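Handheld gripper demos: how much idle time do you keep at the start?
Data collection > Manipulation

lesside_k
We have 1396 bimanual episodes from handheld grippers with marker cubes, collected in homes and small offices. Head camera plus wrist cameras. Every episode starts with a stretch where the operator just holds both grippers out before reaching for anything. Median length of that stretch is 3 seconds, but the tail is long. Currently we train on everything. The policy hesitates at the start of a rollout and sometimes never leaves the start pose. Trim or keep?

pvanwyk
Trim. You are teaching it that the correct action at the start pose is no action. Threshold on gripper speed, keep a few samples before onset, drop the rest.

marti_rig
Disagree with trimming at recording time. The idle stretch is where both cubes are most likely to be in the head view together, and we use it to solve the left-to-right transform for the episode. Without it you depend on whatever overlap occurs during the task, and for anything involving drawers that is close to zero.

pvanwyk
Nobody said delete the raw files. Calibrate on the full recording, train on the trimmed one.

marti_rig
Your first post said drop the rest. Fine, then we agree.

lesside_k
We do store raw. Speed threshold was tried in September. Problem is hand tremor in seated operators, which reads as motion on the cube pose even when the wrist camera is nearly still.

Muammer Toprak
That is pose noise more than tremor. A marker face seen at a steep angle gives poor rotation, and the error gets multiplied by the offset from cube to fingertip. Use at least two visible faces per cube before you accept a pose. Check your floors as well. Polished floors put bright patches behind the cubes and auto exposure moves when the operator tilts the head down.

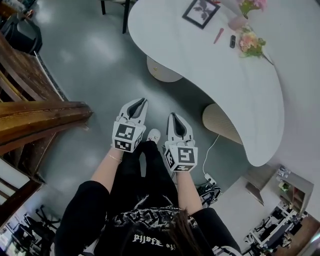 Lock exposure for the whole episode and redo the threshold afterwards. On the Evden set we went from 1911 episodes to a bit over 1000 usable ones before locking it. After that the rejection rate was low enough that we stopped tracking it by site. I would also ask operators to hold the start pose with the fingers slightly open and both cubes turned a little, so you get a front and a side face on each.

pvanwyk
Two faces is too strict for the reach phase. You will lose the frames where the cube turns away, and those are the ones you need.

Muammer Toprak
Two faces for onset detection only. During the reach, one face plus IMU.

uvlow_tess
Are people cutting on the first hand to move or on both? Our Uvlow tasks are mostly one hand holding and one hand working.

lesside_k
First to move, either side. Rerunning with locked exposure on a new batch, will post onset histograms for both versions.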